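Week 2 handout: when a robot joins the packing room

Okay, picking up where we ran out of time! I want us to stay with one small job – a soft toy, a plate, a table – and ask who used to do it and what they do now.

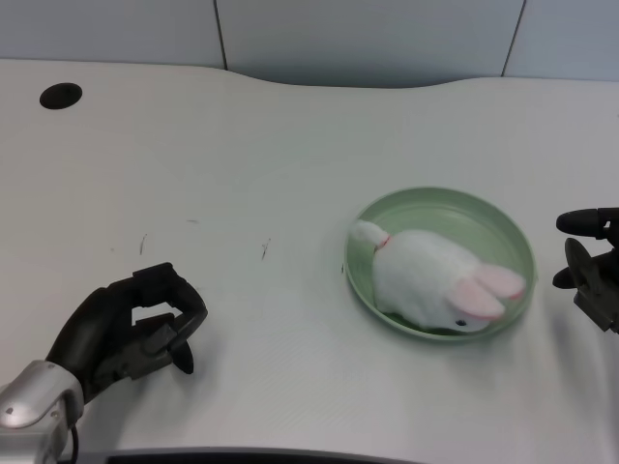

At Vumholm, the toy packer I keep going on about, two people per shift moved from packing to minding the machines. Same pay, new title, 18 days of training (I'd have wanted more).

Jot down what your own hands know about picking up something floppy. Try writing it as steps and you'll see why so much shop-floor know-how never made it into a manual. 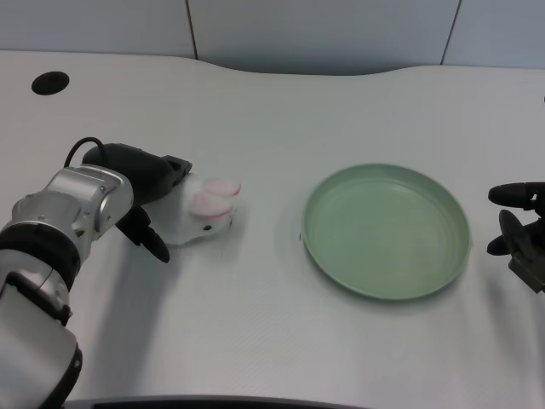
So whose know-how is it once a machine has it? Bring a page on that, plus the Bisthorpe reading.

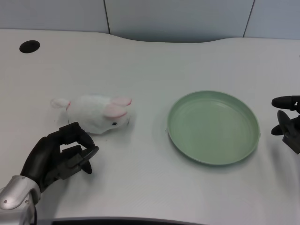
One reply on the course board said the minding is lonelier than the packing ever was, and that the chat across the bench was half the job. Start your page there if you're stuck.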